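Simulated hand touches the lemon with the thumb only, then it slips. Which setting to look at first?

Asked by Miroslava Palamarchuk, in Hands and Grippers

Good evening to all. I keep a small simulated cell, in which one white and black hand takes fruit from a table. The hand model comes from Todumlow and the simulator is Erkska. Until November all was fine. Then I replaced the wrist part of the model with a newer one, and from this moment the lemon is a problem. The apple and the pear are still picked without trouble.

The log tells me that the thumb has contact 88 steps before the upper fingers. After this the lemon turns and goes away from the hand. I have run 3,352 attempts with the new wrist, and the failure is always of the same kind. I attach two views.

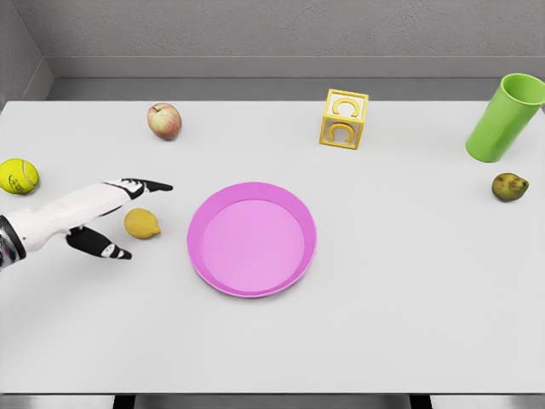

View 1. The hand at the lemon, wall side at the top.

I have already tried these things:
- I raised the friction of the fingertips. The lemon slips later, but it slips.
- I reduced the closing speed by half. No change.
- I loaded the old wrist again. The problem disappears, but I need the new one for the cable model.

The second view is from above the table. I use it when I compare the thumb with the upper fingers.
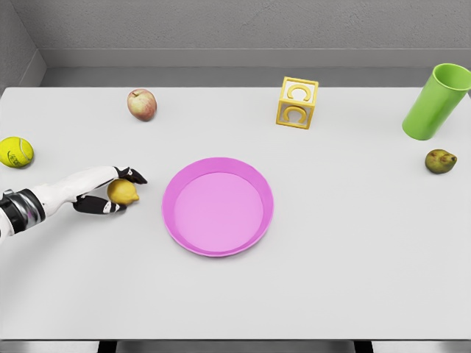
View 2. Thumb tip at the lower edge of the lemon, upper fingers on the other side.

My question: do I correct the thumb joint, or is the mistake in the wrist? I would not like to change both and then not know which one helped.

3 answers

Answer from tablejockey
More friction. Whatever you have, double it. Also check your lemon's mass, mine was set to 200 kilos once and nothing made sense for a week.

Answer from Núñez
Leave the thumb alone for now. You changed the wrist, the old wrist works, so begin there. When I swapped mine, the new part had its mounting frame turned a little compared with the old one. The palm then comes in off centre and one side always arrives first. A large apple forgives this but a lemon does not.

What I would do:
1. Put the arm in its home position and write down the palm position and rotation with the old wrist.
2. Load the new wrist, same joint values, write them down again.
3. Put the difference into the fixed offset between wrist and palm, not into the grasp target.
4. Return friction to the old value before testing, otherwise you are hiding the fault.
5. Run 800 attempts and look only at the gap between first and second contact.

If a gap is still there after that, look at the zero of the thumb joint. Save the file under a new name first.

Comment from Miroslava Palamarchuk
Thank you, this is very clear. I did steps 1 and 2 this morning. The rotation is different, and the position is the same. I will make the correction and write the result.

Answer from Grultudcombe
Agree with Núñez. One more thing, check that the collision shape of the new wrist doesn't overlap the palm. Mine did, and the hand was pushed slightly sideways on every close. You have to switch on the collision display to see it, the normal view looks fine.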